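ok thread time. the tile nook in the back workroom. I said I'd post about it in September and then did not, so it's Mon 2 December and I'm doing it with coffee in one hand

1/ background for new people: we're fitting out a small tiled bay at the Tallport unit. walls, floor, rails, somewhere to hang stuff. about as wide as a shower, if the shower was for people who drop screws. budget was tight, taste was... ambitious

2/ walls are big light gray marble-look tiles. thin white veins. line is called Flalska and I went back and forth on it for weeks. wanted plain white. got outvoted. the veins have grown on me

3/ floor is darker, gray with faint veining. picked it bc I figured dark hides dirt. it does not hide pale dirt. every crumb shows up like a star. lesson learned, too late, it's glued down

4/ state of things:

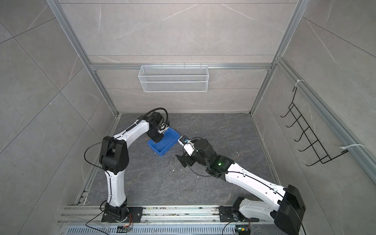 blue tray on the dark floor. yes those are crumbs

5/ the tray! Bellini, cheapest one they had. shallow, blue, fits a hand tool and a bit of mess. I bought 4. they live everywhere now. one is under a plant at my place, don't tell work

6/ inside needs a wipe btw. there's some kind of residue on it. my money is on grout dust but I'm not going to taste it to find out

7/ someone asked about the grout. you can see the seams, yes. I like seams. went one shade off the tile on purpose, then panicked, then it dried and was fine. if yours looks wrong on day one go home and eat dinner

8/ rails: silver aluminum extrusion all over. love this stuff. you want a hook somewhere, you slide in a nut and theres your hook. you change your mind, slide it over. no drilling tile!! drilling tile is how I lost a whole Saturday and one corner piece

9/ downside – the slots eat everything. the run along the front has dirt in it and little colored bits from who knows what. brush won't reach. narrow vacuum nozzle sort of does. a wooden skewer is the real answer, sorry

10/ OK storage, the part ppl keep DMing me about
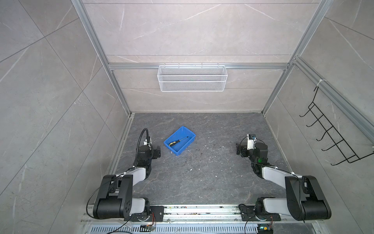 white basket on the back rail, black hooks on the right. screwdriver in the tray, not on a hook, of course

11/ the basket is wire mesh, long and skinny, hangs off the back rail. Grondar, 19 bucks. empty right now and I kind of want to keep it that way? it looks so calm. as soon as one thing goes in there it's a junk drawer with holes

12/ hook rack on the right wall is black metal, five hooks, looks like a little ladder. also Grondar. the plan was one tool per hook. the plan is not going great, see screwdriver

13/ that's the yellow and black one. everybody's favorite. has a hook assigned in my head and it has never once gone there, it just naps in the tray. starting to think the tray IS its home and I should quit fighting

14/ zip tie up on the right rail. small, white, temporary. you know how long temporary lasts. I'll trim the tail or replace it or look at it for three more years

15/ cost, bc you will ask. whole bay came in around 3,000 all in. 443 of that was tile. most of the rest is rail, which adds up FAST when you keep saying "one more peice across the top"

16/ what I'd do differently:
lighter floor
measure the basket before cutting the rail and not after
buy the small dustpan at the same time as everything else, so you own a dustpan

17/ what I'd keep: the basket up high, off the floor. wiping under things is so much nicer when there's no things. and a tray with low sides, you can grab a tool out of it without looking

18/ to do this week – sweep. specks all over the middle of the floor, worst just right of center. wipe tray. skewer the slots. put the screwdriver on a hook and see if it lasts till lunch

19/ someone in replies wants the tile color code. it's on the box, box is in the van, van is at the shop. will add when I get it back

ok going to find the broom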